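I am learning Portuguese since April, every evening after dinner. My teacher, Inês Caldeira, gave me a list of 2,000 words, and I know 634 of them now — the verbs go very slowly.

I study best in a room with some flowers in it. 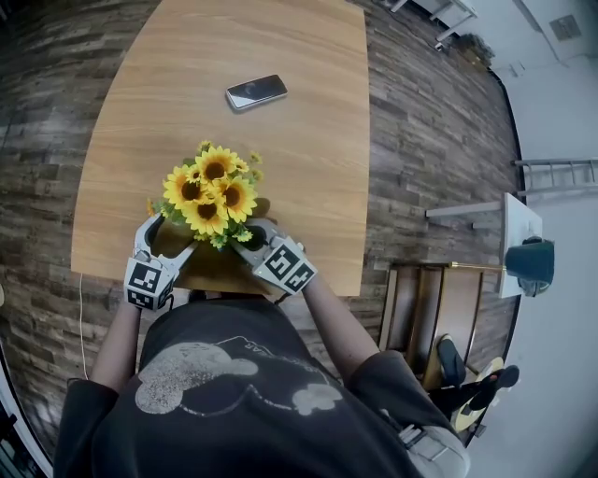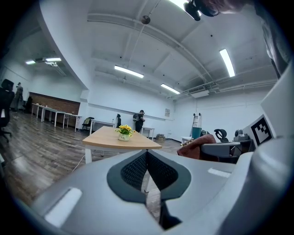

## What I do with the hard words

I write each one on a paper card and say it aloud in a short sentence. On Sundays I read the old cards again, and I forget fewer than before.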